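I have been put in charge of the play kitchen. A thread.

Background: we have a playroom at work, off the lobby, for parents who come in for appointments and bring somebody under five. It has a rug, a bead maze, and a kitchen. The kitchen is the only part anyone under five cares about. The rug could be lava for all the use it gets, and on most mornings it is.

The play kitchen arrived in November as a mixed lot from Putico, which sells toy kitchen stuff by weight, like coffee or gravel. I ordered the 10 pound box. Do not order the 10 pound box. It is a very large box.

Putico's idea of a mixed lot is that three separate kitchens were in a car accident. Nothing is the same scale. There is a chicken leg that could feed the whole waiting area and a stove that could fit in its armpit, if a chicken leg had one.

My supervisor wanted an inventory. I said sure, because I thought an inventory was a list. It is a list, but first you have to dump everything on a table and decide what it is.

So I've been doing it in batches, a tableful at a time, on the big white table, after 4. I sort by what a three year old would call it. This has cut the number of categories way down. 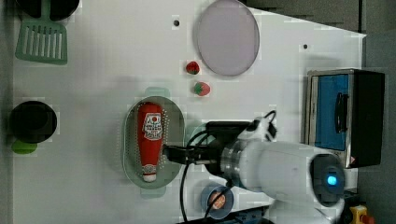
Produce is the easy category, or so I believed when I started. The trouble is that toy fruit is made by people who have all met a different fruit. The two strawberries in this batch don't even agree on what red is, one went deep and the other went light, and I'm supposed to write "strawberry" twice like that settles it. Then you get to the blue bowl and the round orange thing sitting in it. Slice of orange? Cookie? I have turned this over in my mind more than some decisions about my own health. I put it under "snack" and moved on.

The ketchup is in the colander. I want to talk about the ketchup in the colander.

Every kid who comes through that room puts the ketchup in the colander. Different kids, different families, no contact with each other. They go straight for it. I used to take it out at the end of the day and now I just write it down as a set. Ketchup, with colander. One unit.

If you think about it for too long you start to wonder what they know. Are we all supposed to be draining it?

The colander is a pale green oval with handles so small that only a person with toddler fingers could consider them handles. It's the best thing in the box. I would buy it in adult size. I have looked. Stakumico makes one in the right green but it's round, and I've been spoiled.

A word about plates. A plate in a play kitchen is never used for food. It's a steering wheel, it's a hat, it's a thing you hand to a grown-up and then take back. I've been handed a plate and had it taken back 15 times in one visit, and I said thank you every time, because I was raised right.

The lavender plate is the one they fight over. I don't get it. It's a plate. It is the color of a dentist's waiting room. Last month two of them had it by opposite sides and neither one was blinking.

Utensils I've given up on. I made a category called "stirrers and flippers" and then had to add "other stirrers." The mint spatula with the slots is a flipper by birth but I've only ever seen it used as a phone.

My supervisor asked if the inventory could have a column for condition. I've been using Good, Fine, and Chewed. Chewed is the longest column.

Somebody replied to ask why we don't just get one of those matching sets where everything fits in a little crate with a picture of where it goes. We had one! It was from Worku, it had 17 pieces and a crate, it was beautiful. Inside of a week it was a crate. Where do they go? I've checked under the bead maze. I've checked inside the bead maze.

The nice thing about the Putico pile is you can't lose a piece of a set if there was never a set. It's a chicken leg. It was always alone.

OK, second batch. I put the kettle on for this one because I knew there'd be drinkware.

Drinkware is its own headache. Is a cup a mug if it has a handle? Yes. Is a mug a cup if a kid says it's a cup? Also yes. Is either one a hat? I've been informed that it is.

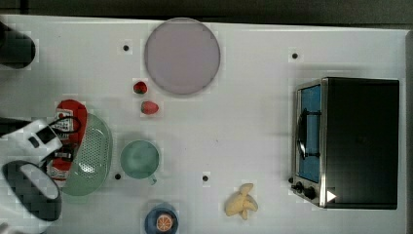
Mint mug, banana with its peel splayed open, and the plate people fight over.

The banana came like that. Pale yellow, already peeled, with the flaps of the peel splayed out flat. I went through the whole lot looking for a closed one. A kid asked me who opened it, and I didn't have an answer for her, and she has not let it go.

I think about the meeting where that got decided. Someone at a toy company said, what if it's the banana, but later.

The dark blue cup with the orange slice printed on it is my favorite in drinkware. It knows what it's for. Orange on the front, so: juice. I wish the round thing from the first batch had come with that kind of labeling.

And I'm noting for the record that the mint mug and the mint spatula are close enough in color to pass for a matched pair, which makes them the nearest thing to a set I've got. I wrote that in the comments column. My supervisor wrote back "nice."

Things I still have to do: the bread bin, which is all bread and I'm dreading it. The bag of small vegetables. The one pizza, which comes apart with velcro and is currently in the custody of the lost and found.

Also labels. I want to put picture labels on the shelves so the kids can put things back themselves. You may laugh. I've printed 40 of them on the good Rerkach sticker paper and I've been up until 11 cutting them out with rounded corners.

I did not make a label for the ketchup and a label for the colander. I made one label. I've accepted how this works.

For the people asking how we clean it: warm water, dish soap, rinse, spread it all on towels overnight. You come in at 8 in the morning and it looks like a tiny restaurant got evicted.

Small update from this afternoon. I set the finished shelves up, very proud, everything facing front. First kid in the door took a good look at all of it, walked over to the regular office recycling bin, and got out a paper cup.

Played with it for an hour. I've added it to the inventory. Cup, paper. Condition: Chewed.

Bread bin tomorrow. If you have strong feelings about whether a croissant goes with bread or with snack, my replies are open.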